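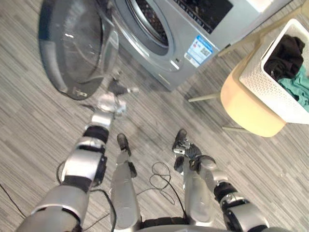
Rana Laundry Diary

Meter readings and written diaries for household washing in Jesville and Dastthorpe. Each row in the main table is one wash, as recorded by the person who loaded the machine, matched to the electricity and cold water used while it ran.

Maintainer: Aarne Turunen
Last updated: 5 March 2018
Version: 3

What is in the folder

washes.csv
One row per wash. Columns are listed further down.

homes.csv
One row per home. Town, type of dwelling, number of adults and children, whether the home has a dryer, and where the washing is usually dried in winter.

machines.csv
One row per washing machine. Loading type (front or top), rated capacity in kilos, year bought if known. Makes and models have been removed.

notes.txt
Free-text remarks from the diaries, keyed by wash_id. Names and addresses were taken out by hand. Spelling is as written.

tariffs.csv
Unit prices used for the cost column. If you want costs at other prices, replace this file and run make_costs.py again.

Homes

There are 156 homes in the set, from both towns. People signed up through a leaflet sent out with the Jesville water bill, and in Dastthorpe through a notice at the library. Both ways of asking favour people who own their home and who already take an interest in their bills. Flats are under-represented, and homes using a shared laundry room were left out because the meter could not tell one user from another.

Two homes with the same address but separate meters are treated as separate homes.

How the readings were made

A Trident plug meter sat between the machine and the wall socket and stored one reading a minute. Water was read from a clip-on counter at the cold feed. Hot feeds were not metered; the few machines that had one are marked hot_feed = 1 and should be dropped from any work on energy per wash.

The diary was a paper sheet kept near the machine. People wrote down the start time, programme, temperature, what was in the load and how full the drum looked. Sheets were collected in November and typed up over the winter. Each diary line was then matched to the nearest start in the meter record. A line with no start within 16 minutes was left unmatched, and its meter columns are blank.
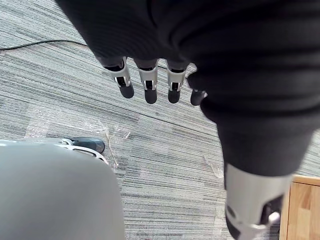 Columns in washes.csv

wash_id: unique number, no meaning in the order
home_id: links to homes.csv
machine_id: links to machines.csv
start: local time, clock change not corrected
programme: cotton, synthetics, delicate, wool, quick, eco, other
temp_c: as set on the machine, blank for cold
fill: quarter, half, three-quarter, full
load_type: lights, darks, mixed, bedding, towels, work clothes
spin: spin speed as set
kwh: electricity from start to end of programme
litres: cold water over the same time
cost: from tariffs.csv
matched: 1 if the diary line was matched to a meter start

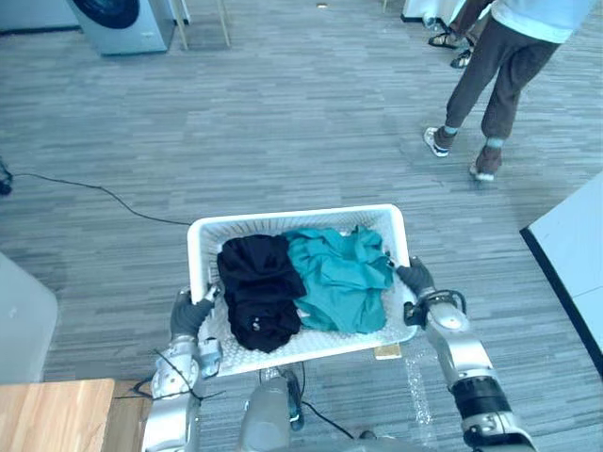 Laundry basket with a black garment and a teal one.

Notes on load type

The sheet gave no rule for what counted as darks or mixed. Some homes called any coloured load mixed, others kept the word for loads with whites in them. For comparing homes, it is safer to join lights, darks and mixed into one group. Bedding and towels seem to have been used in the same way by everyone.

The fill column is a guess by eye. It has not been checked against weight.

Known problems

The counters in 11 homes stopped for part of the period after the batteries ran down. The litres column is blank for those days, but kwh is good.

Rinse-only and spin-only runs were often not written down. They show up in the raw meter record, which is not part of this release.

The quick programme differs a lot between machines. Treat it as a label only.

Changes since version 2

Duplicate wash_id values removed. Column full_load replaced by fill. Tariffs for Dastthorpe corrected, so the cost column will not agree with earlier copies.

Use

Free to use for teaching and research. Please name the Rana Laundry Diary and the version number. Do not try to work out who the homes belong to. Corrections can be sent to Aarne Turunen with the wash_id and a short note of what looks wrong.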